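Jalteo Help – Frequently Asked Questions

What does Jalteo do?
Jalteo is a shared list and reminder app for households. You add errands, bills, meals and shopping, and everyone you invite sees the same list on their own phone. When one person ticks something off, it disappears for the rest.

Do I need an account?
Yes. You can sign up with an email address or a phone number. Each person in the household needs their own login, but only one of you has to set up the list.

How many people can share a list?
The free plan allows three people. The paid plan allows 10. Children's logins count toward the total.

Can I sort my shopping list by room or by store?
Both. Open the list, tap Sort, and pick Room, Store or Date Added. Items without a room go to the bottom under Other. You can rename any room, so "Kitchen" can become "Downstairs kitchen" if you have two.

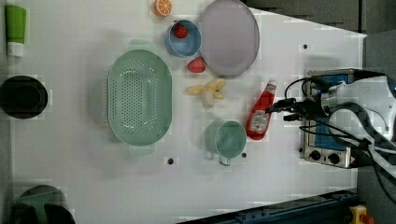 Kitchen items, with a pale green colander near the middle.

Why didn't my reminder go off?
Check that notifications are turned on for Jalteo in your phone's settings. Battery saver mode on some phones holds reminders back until the screen is unlocked. If you share a list, also look at who the task is assigned to – reminders only go to that person, unless you choose Remind Everyone.

Can I set a task to repeat?
Yes. Tap the task, then Repeat. You can choose daily, weekly, monthly or a custom gap. A repeating task comes back at 6 a.m. on the day it is due. To skip it once, swipe left and tap Skip. Deleting it removes the whole series.

Does it work offline?
You can read your lists and tick things off without a connection. Changes are sent the next time you are online. If two people edit the same item while offline, the later edit is kept and the earlier one is saved under History.

How do meal plans work?
Add a meal to any day and Jalteo copies its ingredients to your shopping list. Anything already on the list is not added twice. The recipe section has 191 basic meals to start from, and you can type in your own.
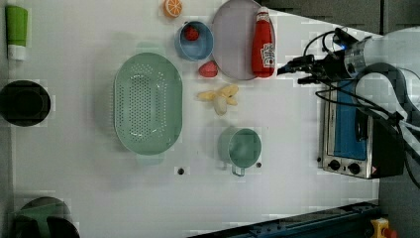
A strawberry in a light blue bowl, with an orange slice nearby.

What happened to the Lavov import tool?
It was removed in January. You can still bring in lists from Lavov by saving them as a text file and choosing Import From File under Settings. Put one item on each line. Files can hold up to 698 items.

Can I stop the app from suggesting things I buy often?
Go to Settings, then Suggestions, and turn off Frequent Items. To remove only one item, press and hold it and choose Don't Suggest. 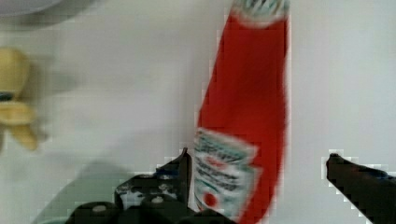
Parveen Dogar writes: I turned off Frequent Items and it still offered me the same things on Friday. Did I miss a step?

The setting is saved separately on each phone, so it needs to be turned off on every device you use. Close the app fully and open it again afterward.

How do I cancel the paid plan?
Cancel in the app store where you subscribed. Your plan stays active until the end of the period you paid for, and your lists are kept when you go back to the free plan. If more than three people share a list, the extra members can view it but not edit.

How do I reach support?
Tap Help, then Write To Us. Include your phone model and the app version, shown at the bottom of the Settings page.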